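Arm cell going in at packing, what happens to the table crew?

Forum: Shop Floor Talk > Warehouse and Packing

benchvise_joe
Posted Monday, 6:42 am

I work mixed returns at Skalwood. Household stuff comes back, we sort it, check it, and it goes to resale, parts or scrap. 16 of us across two shifts. In October they told us an arm is going in on table 2 and that nobody is losing hours "in this phase." I've heard that kind of sentence before at Garard, where I was on the carton line until it closed.

What I want to know is what the job looks like after. If you had one of these put next to you, what did you end up doing all day? Not looking for the brochure version.

pallet_queen
Posted Monday, 7:15 am

We got ours for carton stacking. First month I mostly cleared faults. After that they moved me to receiving and one person covered the stacker plus the wrapper. Same pay for me, but the other two who used to stack with me went to nights and one quit over it.

Stacking boxes is a different animal from returns though. Every box of ours is the same.

rferri
Posted Monday, 7:58 am

Rosario Ferri, I do setup and changeovers at Poston. We've been on mixed household items with an arm for a while now. pallet_queen is right that it's different. With boxes you teach it the box. With mixed goods, what takes up the time is deciding what it should pick, how, and what to do when it can't.

We try new items in simulation before they ever go near the real table. I build the table on screen, put in things close to what we get, and run the pick over and over. If it can't get hold of something there, I don't bother the floor with it.

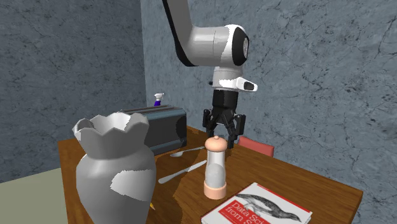

Sim table, arm over the pink grinder. Toaster, silverware and the rest left in on purpose.

The grinder is a fair example. It's tall and it can tip, and there's a spoon and a knife lying right by it. A person on the line grabs it without thinking. For the arm I have to settle where the fingers close, how far down they go, and what it does about the silverware nearby. I ran that one 300 times with things moved a little each time before I was happy.

What changed for people: we had 6 on that table and now have 4. Two went to inspection, which they asked for. The four who stayed handle exceptions and feed the infeed. They pick less and look at a screen more. Some like it, one hates it and tells me every shift.

benchvise_joe
Posted Monday, 8:20 am

Thanks, that's the kind of answer I was after. What's an exception in your place? Is it one in a hundred or is it half the tote?

rferri
Posted Monday, 8:41 am

Depends on the tote. Hard goods it does fine. Anything in a bag, anything with a cord hanging off, anything flat on the table, it kicks over to a person. On a bad tote it's most of them. Silverware is the worst, and we still do it by hand.

old_lemaire_hand
Posted Monday, 9:30 am

So four people are doing the work six did, plus the stuff the machine won't touch. That's the part that gets left out. At Lemaire they put the arm in and kept the rate the same for the people, but the people only got the hard items. Easy picks were what let you catch up and rest your hands. Now it's tangled cords and broken glass for eight hours against the same number. I'd want the rate in writing before it's bolted down.

rferri
Posted Monday, 9:52 am

That happened here too at first and I'm not going to argue it didn't. We fought about it and exceptions got their own rate, about 30 percent under the old one. It should have been done before startup. I don't agree that it's always a cut in disguise. Wrist complaints on that table went down, and that was the table everybody tried to get off of.

old_lemaire_hand
Posted Monday, 10:05 am

Went down because there are two fewer pairs of wrists on it.

pallet_queen
Posted Monday, 10:11 am

lol

rferri
Posted Monday, 10:30 am

Per person, not total. But I take the point, I don't have the sheet in front of me.

dockplate
Posted Monday, 12:17 pm

Question on the sim thing. Our integrator showed us the same kind of screen and everything worked. Then it came to the floor and it couldn't pick a clear jar to save its life. How much do you trust it?

rferri
Posted Monday, 12:48 pm

For reach and collisions, a lot. For grip, less. For clear plastic and shiny metal, not much at all, because the camera on the real cell sees those differently than the sim does. A grinder with a clear body and a spoon next to it looks easy on my monitor. I still stand at the real table with the stop button for the first shift of any new item. If your integrator isn't doing that, ask why.

And ask for someone from the table to sit in when they choose the test items. Ours told me in the first week that half of what I'd loaded never comes through the door in one piece.

benchvise_joe
Posted Monday, 2:35 pm

Okay. So my list for the meeting is: exception rate in writing, who goes to inspection and how they get picked, somebody from the table in on the testing. Anything else?

old_lemaire_hand
Posted Monday, 2:50 pm

Who clears the faults and whether it counts as a higher grade. It should. They'll call it "tending" and pay it the same.

pallet_queen
Posted Monday, 3:04 pm

Seconding that. I cleared faults for a month at stacker pay and never got a cent of it back. Also ask about training hours, ours were one afternoon and a laminated card.

benchvise_joe
Posted Monday, 3:22 pm

Added both. Will post what they say.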